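Product code SL-158. Supersedes the earlier Surel Floor sheet; the hardener ratio has changed and the old mixing figures should not be used.

# Surel Floor, pale grey (Candley)

Two-part water-based epoxy coating for indoor concrete and cement screed. Satin finish. Supplied as a 15 kg kit with base and hardener in matched tins. Intended for workrooms, laboratories, stores, teaching spaces and light assembly areas with foot traffic and rubber-wheeled trolleys.

Not suitable for outdoor use, for floors with rising damp, or under steel-wheeled trucks.

## Summary

| Property | Value |
|---|---|
| Type | Two-part epoxy, water-based |
| Shade | Candley (pale grey) |
| Finish | Satin |
| Kit weight | 15 kg (base 12 kg, hardener 3 kg) |
| Coverage | about 70 m² per kit, per coat, on smooth sound concrete |
| Number of coats | Two; three on open or worn screed |
| Working life once mixed | 60 minutes at 20 °C |
| Recoat | After 12 hours, before 48 hours |
| Foot traffic | 24 hours |
| Full cure | 7 days |
| Application temperature | 10 to 28 °C |
| Storage | 5 to 30 °C, unopened, 12 months |

Times are for 20 °C with moderate ventilation. Allow roughly double at 10 °C. In a closed room with no air movement the coating may stay soft well past the stated times even when the temperature is correct.

## Shade

Candley is a pale neutral grey with a slight warm bias. It is the lightest of the three greys in the range; Ngata is the mid grey and Lestden the dark. All three use the same base resin and may be laid next to one another, for example to mark a walkway or the edge of a working area.

A light floor returns more light to the underside of benches and equipment than a dark one. It also makes small dropped parts easier to find, dark screws and washers in particular. Against that, rubber marks and tracked-in soil show sooner. Where outdoor shoes are worn, fit matting at the entrance or choose Ngata.

Small differences between batches are normal. Use one batch number across any floor that will be seen as a single area, and box the tins together if two batches cannot be avoided. The batch number is stamped on the lid of the base tin and repeated on the carton.
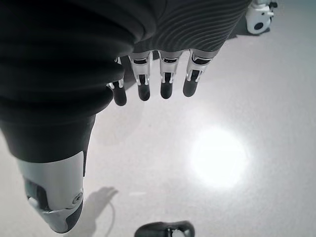
Cameron Ashby asked whether Candley could go straight over an older coat of Lestden, and how many coats it would need before the dark stopped showing through. It can, if the old coat is well bonded and has been abraded to an even matt. Two coats will usually hide it, but a third should be allowed for when ordering. Corners and roller overlaps are where the dark colour tends to persist, so cut in the edges on every coat and not only the first.

## Surface preparation

New concrete must be at least 28 days old. Measure moisture before starting; the limit is 75 % relative humidity by hygrometer, read after the instrument has settled. A dry-looking surface is not evidence of a dry slab.

1. Clear the room and remove loose matter with a vacuum cleaner. Sweeping alone leaves fines in the pores.
2. Degrease with an alkaline cleaner. Rinse twice.
3. Abrade mechanically. Power-floated concrete needs diamond grinding; a rotary pad will only polish it.
4. Fill cracks and holes with epoxy mortar, leave to harden and grind flush.
5. Vacuum again, including the angle between floor and wall.
6. Mask skirtings, thresholds, drain covers and fixed feet.

Movement joints must not be bridged. Coat up to the edge on each side and renew the sealant afterwards.

Previously painted floors: score a small cross through the old paint, press strong tape over it and pull sharply. If paint comes away beyond the cut lines, the whole of the old coat has to come off. Repeat the test in several places, including one near the door and one under a radiator or window.

## Mixing

Stir the base on its own for two minutes. Add all of the hardener and mix for three minutes with a slow paddle, keeping the blade below the surface. Scrape down the sides, transfer to a clean bucket and mix for one minute more.

Clean water may be added to the first coat only, up to 5 % by weight. Add it after the two parts are fully combined. Do not split kits by eye. Part kits may be weighed out at four parts base to one part hardener.

The mixed material does not thicken noticeably at the end of its working life. Note the time of mixing on the bucket and discard whatever is left at 60 minutes — late material will roll out normally and then dry patchy and weak.

## Application

Use a medium-pile roller, 10 to 12 mm, on a long handle, and a brush for the edges. Work in strips across the shorter side of the room and keep a wet edge. Finish each strip with light strokes in one direction.

Do not pour the mix directly on to the floor. It leaves a thick patch that dries with a higher sheen and cannot be evened out by rolling.

Apply the second coat at right angles to the first. If more than 48 hours have passed, abrade lightly and vacuum before recoating.

Underfloor heating should be off for two days before application and for the full cure period, then raised by no more than 5 °C per day.

## Slip resistance

The standard finish is smooth and is meant for floors that are kept dry. For areas near sinks or outside doors, a fine aggregate (SL-GR) can be stirred into the last coat. It gives a texture that can be felt by hand and still mopped. Coarse aggregate is not offered in Candley, as the deeper texture holds dirt and the shade greys unevenly.

## Cleaning and care

Daily: dry dust mop or vacuum with a soft head.

Weekly: damp mop with neutral detergent, rinsed with clean water. Detergent left to dry builds up into a dull film, which is often mistaken for wear.

Rubber marks: white pad and neutral detergent, light pressure. Do not use a green or black pad.

Spills: solvents and strong acids should be wiped up at once. Coffee, dye and marker ink can stain if left overnight.

No washing in the first seven days. Fit felt or soft plastic under chair and bench feet, and lift heavy items into place — dragging will score any coating of this thickness. Some black rubber castors can discolour a pale floor permanently through plasticiser transfer. Non-marking grey castors are preferred.

## Repairs

Scratches that have not reached the concrete can be abraded and touched in with a small foam roller. Keep a labelled reserve of the same batch, unmixed. A repair will look slightly lighter than its surroundings for the first few weeks. For damage through to the slab, cut back to a square edge, prime with diluted material and build up in two coats.

## Ordering

| Item | Pack | Price, excluding VAT |
|---|---|---|
| Surel Floor, Candley | 15 kg kit | £158 |
| Surel Floor, Candley | Pallet, 21 kits, single batch | £3,198 |
| Fine aggregate SL-GR | 1 kg bag | £9 |
| Sample card, three greys | Each | No charge |

Ngata and Lestden are priced as Candley. Delivery is to the kerb. Kits are not sent out in freezing weather unless a heated vehicle has been booked, and frozen material must be thrown away even if it looks sound after thawing. Unopened kits may be returned within 30 days with the carton label intact.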